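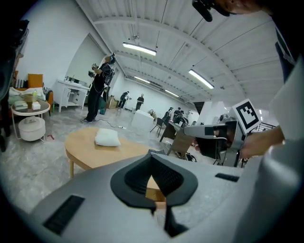
Maham Lashari thinks we should stop calling it "the old job plus a backpack" and write down what the job is now. She said so at the handover and I agree with her, so this entry is a first go at it.

Print | E-mail
Reading time: 2 minutes
Search this notebook Enter keyword Go

Floor notes, 23 February 2019

Before the Sonetti work came in, everyone on this floor did hand setup: lay out a table, put the things back, check the drawer, move to the next one. Now most of the shift goes into recording the same jobs with the hand-held grippers. The tables haven't changed much. Small pillow, a book, a drawer to open and shut. What changed is that you do it slower, with two grippers in place of ten fingers, and you do it again.

Things I noticed myself this week:

Wrists get tired before shoulders do. I expected it to be the backpack. After 20 minutes with the grippers held up I want to put them down, and my grip gets sloppy near the end of a set. Illia says his goes earlier on drawer work than on table work.

Talking has dropped off. With several people recording at once we used to chat across the room and now mostly don't. I miss it a bit. Jui-lin has asked for a proper break together, everybody at the same time, headsets off.

Sitting on the floor for the drawer is fine for the arms, bad for the knees. The drawer is low under the tabletop and from a chair I come at it too steeply. I'd like a mat. Cables run over the same floor, so the mat has to go somewhere they don't.

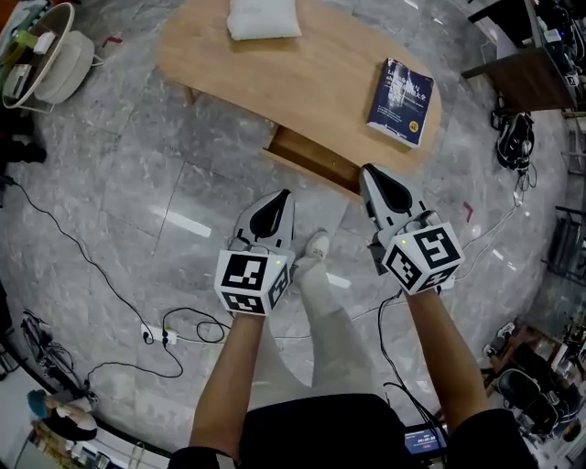 Hours and rotation

Current sheet: 120 minutes recording, then off the rig for the rest of the half shift. Off the rig means resetting tables, labeling takes, or charging. Kuo-hua did two blocks back to back on the Restel job and his last takes were mostly thrown out, so no more of that.

The target for the job is 699 good takes by April. Chie wants the target for the room and not for each person. I'm with her. When we had names on the board, people picked the pillow and left the books for whoever came in after.

Pay grade is still open. Labeling was put under "clerical" on the Mikine form and recording under "handling," and the same person does both in one day. I wrote to the office at Lui to ask which line applies. No answer yet.

Book on the round table

Paperbacks are the worst item for me. Flat on the top, the cover gives the jaws hardly any edge. Ways I've tried: slide it to the rim and pinch there, or press one jaw down and lift a corner with the other. The first is steadier. The second is closer to how I'd do it by hand, and the written instructions say to work the way you would by hand. Need a ruling, otherwise we will all record it differently.

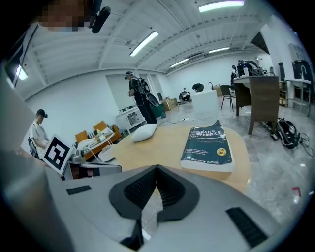
Chie Nishimura's answer, penciled in under my question: slide it to the rim, keep the pillow out of the way first, and put the instruction sheet right so that new people don't have to guess. She also asks that whoever records a task gets a say in how its sheet is worded. So far the sheets have come to us finished.

To do:
- reword the book sheet, show Maham and Illia
- floor mat, ask for a price
- take the names off the board
- shared break, try it for two weeks
- chase Lui on the pay line

Print | E-mail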